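Ticket 1743 – Pince portative Stemusel : la mâchoire gauche se referme en retard
Ouvert par Randi Granström, atelier Pestholm 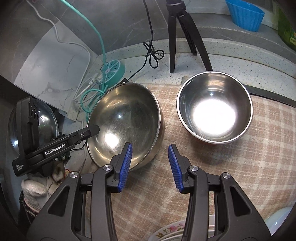 Faut-il refaire l'étalonnage complet après un remplacement des patins ?
Un étalonnage court suffit si les patins sont du même modèle ; le complet ne sert qu'après un démontage des biellettes.

Bon, je reprends depuis le début parce que mon premier message était un peu confus (je l'ai tapé debout, entre deux essais). On évalue le kit Stemusel depuis un petit mois pour des prises d'ustensiles de cuisine : casseroles, saladiers, assiettes, enfin tout ce qui brille et qui glisse. Dans l'ensemble je l'aime bien, ce kit ! La prise en main est agréable, les patins bleus striés accrochent même sur l'inox, et je n'ai pas mal au poignet en fin de journée, ce que je ne pouvais pas dire du précédent.

Le souci : quand je presse la gâchette doucement, la mâchoire droite part tout de suite et la gauche suit avec un temps de retard. En pressant fort, plus rien, les deux avancent ensemble. Sur une assiette posée à plat ça ne se remarque presque pas, mais sur le bord d'un saladier, le côté droit touche en premier et le saladier pivote avant d'être tenu. Dans les courbes d'ouverture, j'ai mesuré un décalage de 28 millisecondes. La fiche du kit annonce 18 maximum.

Ce que j'ai essayé avant d'écrire :
– redémarrage du boîtier, deux fois
– autre câble (celui de la deuxième pince, qui marche très bien là-bas)
– étalonnage court, puis complet
– retour au micrologiciel d'avant : pareil, donc j'ai remis le récent
– soufflette dans les articulations, il en est sorti deux ou trois peluches et c'est tout

Je n'ai pas touché aux vis de pivot. La notice dit de ne pas le faire sans la clé fournie, et la clé fournie, eh bien, elle n'était pas dans la mallette.

Réponse de Harsh Pandey, support Brellow
Bonjour Randi, merci pour les courbes, elles m'ont bien aidé. Le fait que ça disparaisse en pressant fort me fait penser à une vis de pivot trop serrée côté gauche, plutôt qu'à un capteur. Peux-tu couper l'alimentation, ouvrir et fermer les mâchoires à la main très lentement, et me dire si tu sens un point dur ? Je t'envoie une clé de remplacement par Marikar. Attends-la, s'il te plaît, une clé ordinaire abîme l'empreinte.

Suite, par Randi
Alors oui, il y a un point dur ! Léger, vers le premier tiers de la course, et seulement à gauche. Je ne l'aurais jamais senti sans couper le courant. J'ai refait la manœuvre sur la deuxième pince pour comparer, et là c'est du beurre.

En attendant la clé j'ai continué les essais avec la deuxième, sur les mêmes récipients. Les saladiers ne pivotent plus quand je presse doucement, donc je suis assez tranquille sur le fait que ça ne vient pas de ma façon de tenir l'outil (j'avais un doute, je l'avoue).

19 octobre – clé reçue. J'ai desserré la vis du bas à gauche d'un huitième de tour, comme indiqué par Harsh au téléphone, puis étalonnage complet. Le point dur a disparu. J'ai enchaîné 30 fermetures lentes et le décalage ne dépasse plus 9 millisecondes. Je suis ravie !

Deux remarques pour l'équipe produit, pendant que j'y suis. La procédure « mâchoires à la main, courant coupé » mériterait d'être dans la notice, au chapitre dépannage, où je ne trouve que des histoires de câbles. Et le message « écart de symétrie » s'affiche en gris clair sur fond blanc, il m'a fallu trois jours pour le remarquer.

Harsh, je te laisse le ticket ouvert encore un peu ? Je voudrais revérifier le serrage début novembre, au cas où la vis bougerait à l'usage.

Réponse de Harsh Pandey
Ça me va, je le passe en « surveillance ». Envoie-moi les courbes à ce moment-là, et garde la clé dans la mallette.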